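February, 6.40 a.m.

Slept badly. Boiler fired at 4 and again at 5.15, so the timer has reset itself after the power cut. Corrected it before breakfast. Porridge, tea, no milk left for a second cup.

Spent the first part of the morning on the shoe problem, which I have put off since the hall was painted. The space between the door frame and the meter cupboard is 700 mm wide. The depth I can use is 300 mm before the door catches, and that assumes the mat is moved 3 cm to the left, where it should have been in the first place. Any rack has to fit inside those two figures. The old Gumari one did not, and I scraped the paint on the cupboard with it twice before taking it to the tip.

Went through the options again. The Zurix is a plain metal frame with sloping bars. Shoes sit heel down and slide if the bars are at all greasy. The Fivinano closes like a cupboard and would look tidier, but it has no air gap at the back, and damp shoes in a closed box in that hall would smell by the weekend. Levchenko make an open one with flat shelves. It is the correct width. The shelf spacing is fixed, though, and my walking boots are taller than the gap, so the boots would have to stand on top, where the post goes.

Rang Ostap Dovhaniuk at 11 to ask what he did in his flat. He cut his own shelves from an old wardrobe door and screwed them to battens. He offered me the rest of the door. I said I would measure it first. He measures in hand widths and his hands are larger than mine.

Lunch was soup. Wrote the test list while it heated:

Does a shoe go in with one hand.
Does it come out without dragging its neighbour.
Can the grit be swept from under it.
Does it stand without being fixed to the wall.

The first point matters most. I usually come in with a bag in the other hand, and any rack that needs two hands gets ignored and the shoes stay on the floor. A low shoe is easiest to hold by the opening near the heel, so the toe should go in first and the heel should stay clear at the front. This sets the depth. If the shelf is too deep the heel disappears and one ends up fishing for it with two fingers. If it is too shallow the shoe tips.

Canvas shoes behave differently from leather. The heel gives when it is pinched, and the toe then swings to one side unless there is something to steer it. A raised lip along the side of the shelf would help. The laces need to be pushed inside first or they hang down into the shoe below.
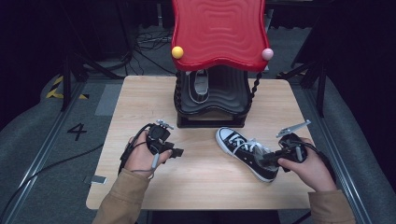 The other matter is whether to store pairs side by side or one above the other. Side by side takes more width, and with 700 mm I get fewer pairs per shelf than I would like. One above the other uses the height, but then the lower shoe is always the one I want. I tried both on the hall floor with shelves made of books. Side by side was quicker. I kept knocking the upper shoe off when I reached for the lower, though the books were partly to blame, as the atlas has a slippery cover.

Settled on open shelves, side by side, no doors. The boots go at the bottom on a tray. Slippers are excluded and can live under the bed.

Put 8 screws and the spirit level in the bag to take to Ostap's — he has lent his own level to his brother. Also the good tape measure, with my name on it.

Swept the hall at 3 p.m. Found the missing cupboard key under the mat, so the meter can be read after all. Reading not yet sent. Need milk, sandpaper and a small tin of the grey paint for the scrape.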